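Refreshments at Stomstead: New Arrangements for Cups and Cans

Members of staff and regular users of the Stomstead building will be aware that the provision of refreshments was reviewed over the winter. The review was prompted by the closure of the ground-floor counter and by a number of comments received from groups meeting in the Sharifi Room, several of whom had been bringing in their own drinks and taking the empties home again. The revised arrangements come into effect in May and apply to all bookings, including those already confirmed.

The principal change concerns drinking vessels. Disposable cups will no longer be supplied for meetings held on the premises. In their place, the building has purchased a stock of 249 reusable plastic cups, which will be kept in the tall cupboard beside the Sharifi Room and issued on request when a booking is made. Groups of up to 30 people may take what they need from the cupboard on the day. Larger groups are asked to give 2 working days' notice so that the cups can be set out in advance.

The cups come in several colours. This was a deliberate choice, made after the trial period in the Trutville annexe, where cups of a single colour were frequently put down and then abandoned when their users could no longer tell one from another. It is suggested that those sharing a table take different colours where possible. No colour is reserved for any particular group or department, and requests to set aside a colour for regular use cannot be accepted.

Canned drinks remain permitted in all meeting rooms. They may be brought in by those attending or ordered with the room, and should be poured or drunk at the table. Cans that have been opened should not be left on window sills or on top of the radiators, where a good many were found during the last quarter. 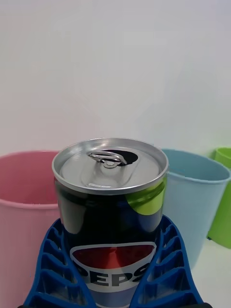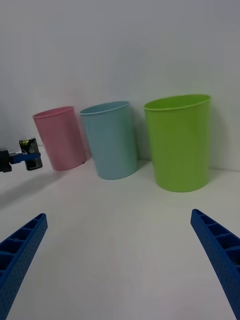 Used cups should be returned to the grey trays in the kitchen passage at the end of each session. They need not be washed by those using the room, but any remaining drink should be emptied into the sink first. Cups are collected from the trays at 4 each afternoon and washed together. Evening groups should leave theirs in the same place, and they will be dealt with the following morning. Please do not stack cups that still have liquid in them – the trays are shallow, and spillages on the passage floor have been reported on more than one occasion.

Empty cans are to be placed in the recycling bin in the passage and not in the bins inside the meeting rooms, which are emptied as general waste. A can that is only partly finished should be drained before it goes in. Users are also reminded that tabs should be left attached to the can. Loose tabs have been retrieved from the sink waste on several occasions, and the cost of calling out a plumber falls on the building's general budget.

Tables in the meeting rooms should be wiped down before departure. Cloths and a spray are kept under the sink and should be returned there. The tops mark easily if sugary drinks are allowed to dry on them, and the cleaning contractor, Puvia, has asked that spillages be attended to at the time and not left for the evening round. Where a mark cannot be removed with the cloth and spray provided, please report it at reception. Abrasive pads must not be used on any surface.

Hot drinks are not affected by these changes. The urn and the china mugs remain available in the kitchen under the existing arrangements, and the plastic cups should not be used for tea or coffee. Glasses may still be borrowed for formal receptions, subject to the deposit set out in the hire conditions.

The arrangements will be looked at again after the summer. The annexe at Trutville will continue with its present stock for the time being, and cups should not be moved between the two buildings. Any group finding that the cupboard is running short is asked to say so at reception on the day, so that the trays can be checked and further cups put out.

Comments on the new arrangements are welcome and should be addressed to Nasrin Akbari, Premises Office, Stomstead. Copies of the revised hire conditions may be collected from reception or requested when a booking is made.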